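Round Cardboard Boxes: Frequently Asked Questions

We receive many questions about our plain round boxes with loose lid, so I have collected the most common ones on one page. If your question is not answered, please write to us through the shop form. We reply in the morning, usually before 10.

What is a round box used for?

Our customers use them for tea, for buttons, for small gifts, for soap and for hair ties. One school in Olton ordered 70 pieces for a winter craft day and the children painted them. The box is not suitable for anything liquid, also not with a bag inside.

Which sizes do you have?

At the moment there are two models. The smaller one is called Ejigu and the larger one is called Trerer. Both have the same plain surface, without printing. The Trerer box has order number 403. Please write this number if you order by message, as the two models look very similar on a small screen.

Does the lid have a hinge or a clip?

No. The lid is a separate piece. It goes over the upper edge of the box and stays there by friction only. If you want to send the box by mail, we recommend to put one strip of paper tape across the lid and down on both sides.

The lid is very tight. How do I open it without damage?

Please do not pull at one point of the rim. The cardboard will bend and after this the lid never sits straight again. Put the box on a table, hold the lower part with one hand and turn the lid a little with the other hand while you lift. Turn, lift, turn, lift. It takes a few seconds more, but the rim stays round.

And how do I close it again?

Put the box flat on a table with free space around it. Lay the lid next to it first and check that nothing has fallen inside the rim. Then hold the box from both sides, low down, and set the lid on with even pressure. Many people hold the box in the air and push, and then one side goes down and the other side comes up. On a table this happens much less.

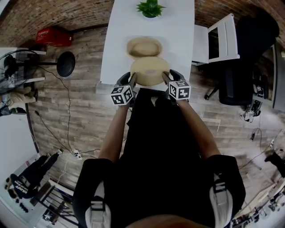
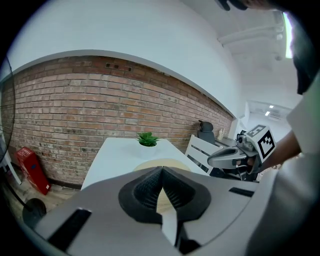
If the lid sits crooked, take it off completely and start again. Pushing harder on the high side makes a fold in the rim.

My box is not perfectly round anymore. Can I repair it?

Often yes. Put inside a glass or a jar which has almost the same width, close to the edge, and leave it overnight. Do not make the cardboard wet. We had one customer who used steam from a kettle and the layers opened.

Can I paint the box?

Yes, with acrylic paint in thin coats. Let the first coat dry with the lid off. If you paint the inside of the lid rim, it becomes thicker and may not fit, so please leave this part plain. Water colors are possible on the top, but the color becomes a little spotty.

Can I put food inside?

Only food which has its own wrapping, for example tea bags or candies in paper. The cardboard takes on smells. A box that had coffee will smell of coffee for a long time.

How should I store empty boxes?

With the lid on, in a dry place, and not more than five on top of each other. Do not store them directly on a basement floor. If you have little space, put the smaller model inside the larger one.

What is the smallest order?

One box. For shops the pack has 49 pieces, all of one model. For orders over 2,000 pieces please ask us first, as we need to speak with the workshop in Brirkley and it can take until February when the season is busy.

Can I buy only a lid?

Yes, if we have single lids left. Please measure the outside of your box at the upper edge, in two directions, and send us both numbers.

Related pages
- How to line a box with paper
- Paper tape: which width for which box
- Shipping and returns
- Square boxes: questions and answers
- Care of painted cardboard

Comments (3)

buttonjar
The glass trick worked on two of my boxes. The third one had a real fold and it is still there.

Tilda_K
Is it okay to varnish the outside after acrylic? I want to keep it in the bathroom.

Shop reply: Yes for the varnish, two thin coats. For the bathroom I would rather say no, the bottom edge will get soft with time.

oltoncrafts
Please add a size between the two models!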